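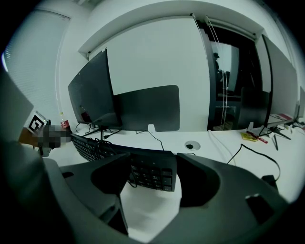 Couldn't you just throw away every feature on the monitor and be done with it, Ridwan Ngui asked under the first part of this guide. You could. I did, for most of October, and the map got worse. A big monitor has edges, and the edges are some of the best corners on an otherwise blank white desk. What you want to throw away is the glass.

Part 2: keeping reflections out of the map

You need Burkaveo built with the mask option on, the Choo marker detector, and one recording from a hand-held gripper with a fisheye lens. If you followed part 1 you have all of these, plus a strong dislike of calibration boards.

Step 1. Run the tracker with no mask

Do this first, even though you know it will be bad. Switch on "save tracks" and let it go through the whole clip. You need the bad result to compare against, and later you will want proof that you improved something.

Open the tracks in the Bastby viewer and colour them by reprojection error. Points on a desk should sit still. Points in a reflection slide as you move, and the tracker, being a trusting sort of program, may decide that it is the desk that's moving. 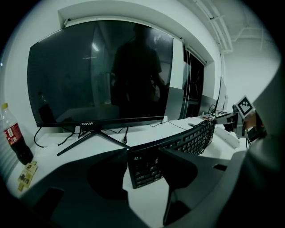

Powered-off screen with a standing figure reflected in it. Second gripper and its marker at the right.

A screen that is off is no safer than one that is on. Black glass is a mirror with a stand, and ceiling lights make lovely sharp features that belong somewhere else entirely.

Step 2. Mask the gripper

Your own fingers are in every image and never go anywhere, so the tracker sees them as excellent evidence that you are standing still. Draw one polygon for each finger and one for the body, with the gripper fully open, then repeat with it closed. Use the union of the two. Leave a margin of 12 pixels, as the edges near the lens are blurred and a tight outline will miss them.

Step 3. Mask the glass and keep the bezel

Mark the four corners of the screen in a handful of keyframes. Burkaveo fits a surface through them and carries the mask along from there. Set the surface type to "curved" if the monitor is, and undistort before you mark anything. Straight lines drawn on a fisheye image will cut through places you meant to keep - usually the bezel, which was the point of the exercise.

Then set the inner margin so that the bezel and any lettering on it stay in. Small white letters on black plastic are worth more than the rest of the monitor put together.

Step 4. Check the other gripper

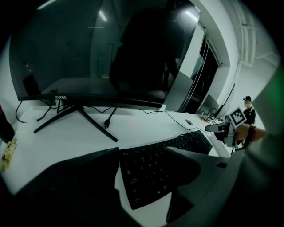 Marker on the other gripper, tilted slightly, beyond the keyboard.

Run Choo on the same clip and draw the marker pose on top. A marker on a moving gripper must not feed the map, so put its outline in the "dynamic" layer along with the hand holding it. If the pose flips between two tilts, turn on the temporal filter and leave the detection threshold alone. I lowered mine once and it began finding markers in the keyboard.

Step 5. Run it again

Compare with step 1. On the Tristmont desk clips, the median track count fell from 200 to 101, which looks like a disaster until you plot the path and find the desk has stopped wandering off. If tracking drops out altogether, your glass mask has probably eaten the bezel. Go back to step 3 and shrink it.

Save the masks beside the clip, under the clip's name. "mask_final_2" seemed clear to me as well.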